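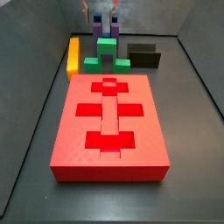 工单 1826　提交:Condori 青少年国际象棋俱乐部,教练兼编排员　3月　产品:Fleletti 编排软件,连接 Wasico 电子棋盘　状态:已解决

标题:第三轮编排时,同一名棋手第二次得到轮空

您好。我先说明,中文不是我的母语,但是我们俱乐部的账号在中文服务区,所以我用中文写。如果有的词用得不准确,请告诉我,我会再解释一次。

情况如下。我们正在举办 Rikau 杯少年赛,采用瑞士制,参赛的孩子有23人。人数是单数,因此每一轮都有一名棋手轮空,按照我们的规程,轮空得一分。前两轮的编排由 Fleletti 自动完成,我没有发现错误。今天早上我点击“生成第三轮”,软件把轮空给了第一轮已经轮空过的那个孩子。规程里写得很清楚,一名棋手在一次比赛中只能轮空一次。

我把这个孩子叫做棋手甲,因为他未成年,我不想在工单里写他的姓名。

我还看到另外一个问题,不知道与前一个有没有关系。棋手甲第二轮输了,他的总分应该是一分,可是在积分表上他是零分。我昨天晚上打印过一份积分表,贴在赛场门口,那份上面他还是一分。

第三轮下午三点开始,家长们已经在问对阵表了。请尽快看一下。

09:40 我自己先做的检查

一、我关闭软件,重新打开,再生成一次第三轮。结果相同。
二、我检查了“比赛设置”,“禁止重复轮空”是打开的。
三、我检查了“轮空得分”,数值是一分,没有改变。
四、我换了一台电脑,登录同一个账号,结果也相同,所以我认为不是电脑的问题。
五、我手动把轮空给另外一个孩子,软件允许,但是出现黄色的提示“手动编排可能影响后续轮次”。我没有保存,因为我不明白“影响”是什么意思。

软件版本我写在附加信息栏里了。电子棋盘是 Wasico 的,通过它的同步程序把结果传到 Fleletti。我们只有前几台用电子棋盘,其余的台次由裁判用手输入结果。

10:05 客服回复

您好,您的中文很清楚,请放心。感谢您把检查步骤写得这样详细。

请您帮忙确认两件事。打开“棋手”页面,点击棋手甲,再点“轮次明细”,请告诉我们第一轮那一行写的是“轮空”还是“未赛”。另外,请查看“同步记录”,昨天晚上打印积分表以后,有没有新的同步。

在我们找到原因以前,请不要保存手动编排,也请不要删除任何棋手。

10:20 我的回复

谢谢。第一轮那一行写的是“未赛”,得分是空白。我很确定以前写的是“轮空”,因为第一轮结束以后,我自己一行一行核对过。

同步记录里有一条是昨天晚上的,在我打印之后。类型是“全部重传”,来源是 Wasico 同步程序。我没有按过这个按钮。不过昨天收拾赛场的时候,我们更新过同步程序,它当时要求更新,我就同意了。也许与此有关系,我不能肯定。

在这里我还想补充一点。我看了我们的历史数据库,里面有将近210盘棋,包括去年秋天的队内赛。我担心那些旧的比赛也被改动了。队内赛的成绩我们用来决定谁上第一台,有几个孩子对这件事非常认真。

10:50 客服回复

找到原因了。

新版的同步程序安装以后,会自动做一次“全部重传”。它把每一轮、每一名棋手的结果都发送一遍。轮空的棋手没有棋盘,也没有对手,同步程序里没有他的结果,就发送了一个空值。Fleletti 本来应该忽略这个空值,但是在您的设置里,“外部结果优先”是打开的,于是空值覆盖了“轮空”,变成了“未赛”。

“禁止重复轮空”只检查标记为“轮空”的轮次。棋手甲的标记没有了,他又是零分,排在最后一组,所以软件再次选择了他。您看到的两个问题是同一个原因。

第二轮轮空的棋手应该也受到了影响,请您一并检查。

至于历史比赛:已经“归档”的比赛不接受同步,不会被改动。没有归档的请您打开看一下。

修复步骤:
一、退出 Wasico 同步程序(只关闭窗口不够,请在任务栏里选择“退出”)。
二、在“比赛设置”里关闭“外部结果优先”。
三、撤销第三轮的编排。请选择“撤销编排”,不要选择“删除轮次”。
四、在第一轮和第二轮里,把轮空的棋手重新标记为“轮空”。
五、点击“重新计算积分”,与您打印的那一份对照。
六、重新生成第三轮。
七、对阵确认以后,再启动同步程序。

11:25 我的回复

我按照顺序做了,现在把结果写下来。

第二轮轮空的那个孩子确实也变成了“未赛”。早上我只看了棋手甲,没有注意到她,因为她第一轮赢了,在表的中间,不太显眼。现在两个人的标记都改回来了。

重新计算以后,我拿着门口的那张纸,和屏幕一行一行对照。总分全部一样。对手分有两处不同,差别是半分。这两名棋手都和轮空过的孩子下过棋。请问哪一个是对的?我们在同分的时候首先看对手分,所以这一点对我们很重要。

第三轮的轮空给了另外一个孩子,他以前没有轮空过。先后手也合理,没有人连续三轮执黑。我还没有公布对阵表,我先等您关于对手分的回答。

11:40 客服回复

屏幕上的是对的。您打印的时候,第二轮还有一盘棋没有确认结果,软件暂时按和棋计算对手分。请看打印件最下面一行,应该有小字“含未确认结果”。

11:48 我的回复

是的,有这一行小字,字非常小,我昨天没有读到。那一盘是最后结束的,两个孩子下到车兵残局,裁判很晚才把记录纸交给我。谢谢您的解释,现在对阵表可以公布了。

13:10 补充

历史比赛我也检查完了。秋天的队内赛已经归档,没有变化。有一个冬天的快棋练习赛没有归档,里面也有一次轮空变成了“未赛”。我用同样的方法改好,然后归档。

我有两个建议,请转给开发的同事。第一,同步程序在“全部重传”以前,最好先询问用户。第二,把“轮空”变成“未赛”的时候,希望 Fleletti 显示一个提示,因为编排员在比赛中间很少回去看第一轮。

15:35 补充

第三轮准时开始。同步程序已经重新启动,电子棋盘的走法可以正常传送,前两轮的“轮空”标记没有再改变。“外部结果优先”我保持关闭,到比赛全部结束为止。

请问,关闭这个选项以后,电子棋盘上的结果是不是需要我每一盘都点“接受”?现在每结束一盘,就出现一个小窗口。

15:50 客服回复

是的,每一盘需要点一次“接受”。如果您觉得麻烦,可以在一轮的所有棋局结束以后,用“全部接受”一次处理,但是请先看一遍列表,轮空的棋手不应该出现在里面。

两个建议已经转给开发组。同步程序的问题我们已经登记,修正以后会在更新说明里写明。本工单可以关闭吗?

15:58 我的回复

可以关闭。谢谢您的耐心。

工单已关闭。处理结果:设置调整,数据已由用户更正。关联问题:Wasico 同步程序更新后自动全部重传,空值覆盖轮空标记。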